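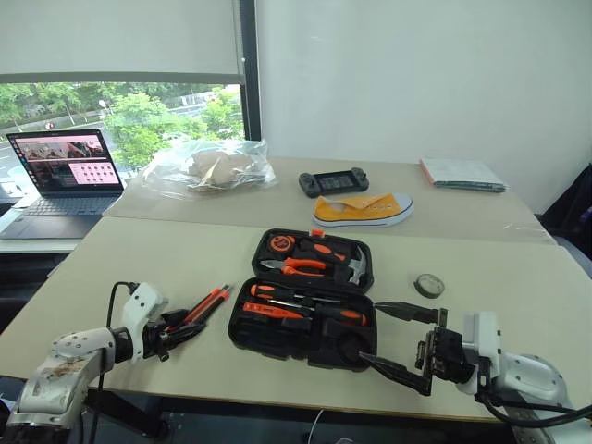 An open toolbox on the table between two white robot arms.

About us

Troltora is a small association that works with families who live with little money, in the town of Drestirthorpe and in the villages near it. We started with one table and one telephone in a room above a bakery. Today we have our own house on Leung Street, with a kitchen, a room for courses and three small offices where people can speak in private.

We believe that poverty is a question of rights. A person who cannot pay the heating has usually other difficulties at the same time: the lease is ending, the school asks for money for a trip, a letter from an office was not understood and the date for the answer is already past. For this reason we do not divide our help by subject. Every family has one contact person, and this person stays the same for as long as the family wishes.

What we do

Advice. We read letters together with you, we fill in forms and we go with you to appointments when you want this. Advice is free and we do not ask for proof of income. In our last working year we held 2,841 advice meetings with members of 402 households.

The repair room. Many families lose money because a thing that could be repaired is thrown away. On two evenings in the week the course room is open for repairs of chairs, bicycles, lamps and clothes. Tools can be borrowed for 30 days with a signature only.

The Pluseo fund. This is our small fund for urgent costs. It can pay up to 600 dollars for one household in one year, for example for a deposit, for glasses or for a work license. The decision is made within three working days. The money is a gift and it does not have to be paid back.

Speaking in public. Twice a year we invite the town council to our house. On these evenings the members who have experience of poverty speak first, and the council members answer after. Two of the subjects which were raised in this way, the bus fare for job seekers and the closing of the public showers, were later discussed again by the council.

How we decide

Troltora has a board of nine persons. Five of them must be people who live or have lived in poverty themselves. This rule is written in our statutes since the beginning, and we have kept it also in the years when it was difficult to find enough candidates. Meetings of the board are open to all members. We pay for child care and for the bus ticket of everybody who attends, and the papers are written in plain language and sent one week before.

Our money

We receive a yearly grant from the town, gifts from private persons and the income from our September market. We do not accept gifts which come with the condition to publish names or photographs of families. The yearly accounts can be read at the front desk, and we are glad to explain them if a number is not clear.

Working with us

You do not need a diploma to help here. New helpers spend their first four weeks together with an experienced helper and after this they choose their own task. We are looking at present for people who can translate from Arabic or Portuguese, and for one person who can sew.

The next open house is on 26 October 2024, from ten in the morning. There will be soup at noon. The entrance for wheelchairs is on the side of the courtyard; please ring the lower bell.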